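Sesex: quiz responses on memory and learning

Read this first

Sesex is a table of answers to a short online quiz on human memory: forgetting curves, serial position, cues, interference, the usual first-year syllabus. It was put together from exports of the Zastik quiz site, tidied up and released as plain text files. Before you use it, please read the part on what the scores mean. Earlier users have called it a dataset of "memory ability". It holds answers to questions about memory research, and a person can do very well on those while forgetting their own phone number.

Contents

responses.csv – one row per attempt, 689 rows
items.csv – wording and key for each of the 104 items
notes.txt – corrections since the first release
score.py – the scoring script, which you are free to distrust

Each attempt drew a random set of items from the pool, so no two people necessarily saw the same quiz. If you compare raw totals across attempts you are comparing different tests. The column item_set tells you which items were shown. Use it.

Where the items came from

Most were written by tutors over several years and handed down from one course to the next. Some had plainly been copied from older quizzes, mistakes and all. We went through the whole pool and removed 3 items with no defensible answer. A few more are still in there that I would not bet money on. One of them asks how many things short-term memory can hold and marks a single number as right, as if the argument had been settled. It is flagged as disputed in items.csv and left in, as taking it out would change every published score.

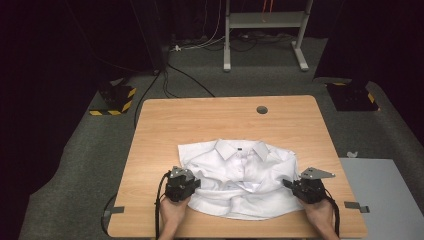 Items on learning styles are a separate headache. The original key treated visual, auditory and hands-on learners as fixed types, and the evidence for teaching people by type is poor. The key now follows the evidence. The old key is kept in the column key_old, so you can see how many people lost marks for being right.

What the scores mean

Not much on their own. The quiz was open to anyone with the link, nobody was watched while taking it, and there was no time limit. Some attempts finish faster than a person could read the questions. Others stay open overnight and then come back perfect. There are 119 attempts flagged as suspect by the timing rule in score.py, which is a crude rule and will have caught some honest fast readers.

The Helmy scale, shipped as the column helmy, claims to turn answers into a "learning readiness" figure. I have looked for the reasoning behind its weights and found none. The column stays because people kept asking for it. Please don't use it to sort students into groups.

Missing data

A blank means the item was shown and skipped. A value of NA means it was never shown. Versions before the November release mixed the two up, and any analysis of skipping based on those files should be run again.

Known claims to be wary of

A Durumari blog post used this data to argue that revising late at night improves recall. The time column records when the quiz was submitted, in server time, whatever the person's own clock said. It has no bearing on when anyone revised.

Licence and contact

Free to use for teaching and research with credit to Sesex. Report errors through the tracker, with the item number and a source we can check. "My lecturer said so" has been tried.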